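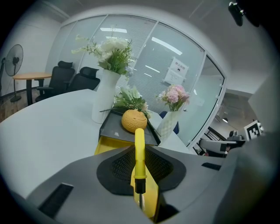

Hitus Hand Gripper, two months in

Rating: 4 out of 5

We bought two of these to record tabletop tasks for training a pick-and-place policy. Before that we did all our demonstrations by remote control, with a Fikon leader arm driving a follower arm. That works, but every session starts with powering up the robot and clearing the space near it. With a hand-held gripper you can work at any table in the building, including the one with the flowers on it.

What you get

The gripper, a charging cable, a spare set of finger pads, a calibration board and a sheet of printed markers. Setup took me 20 minutes, most of it spent on the software license. The recording app is made by Karkine and sold separately, which the store page should say more clearly than it does.

Using it

You hold it like a cordless drill and squeeze to close the fingers. The squeeze is light and the return spring is smooth. New people pick it up fast. One of our students had never done a demonstration before and recorded 134 in her first afternoon, with 15 thrown out. On the leader arm a good day for me was half that.

Weight is the main complaint. It feels fine for the first half hour and then your wrist starts to notice. We swap operators often and keep the reach short. People with small hands had trouble getting the fingers fully open without shifting their grip, and those shifts show up in the recorded path as a small jerk.

Tracking is good in normal office light. It lost its position a few times when I turned quickly toward a plain wall. Putting up a couple more markers fixed most of that. Go slower than you think you need to, especially on the approach. A person's wrist can do things our arm can't follow, and the app only warns you about it after the recording is saved.

Compared with remote control

I still use the leader arm for anything that needs firm contact, like pushing a plug into a socket. There you want to feel the limits of the real robot. For picking things up and setting them down, the hand gripper is quicker and the data has trained just as well for us.

I also tried the Ekinci model at a trade show. It is lighter, but the trigger felt loose and it costs $400 more.

Cons

No wrist strap. Battery level only shows in the app. Spare pads were out of stock from October until December.

I would buy it again for simple tasks. If you only plan to record a few dozen demonstrations, use the arm you already have.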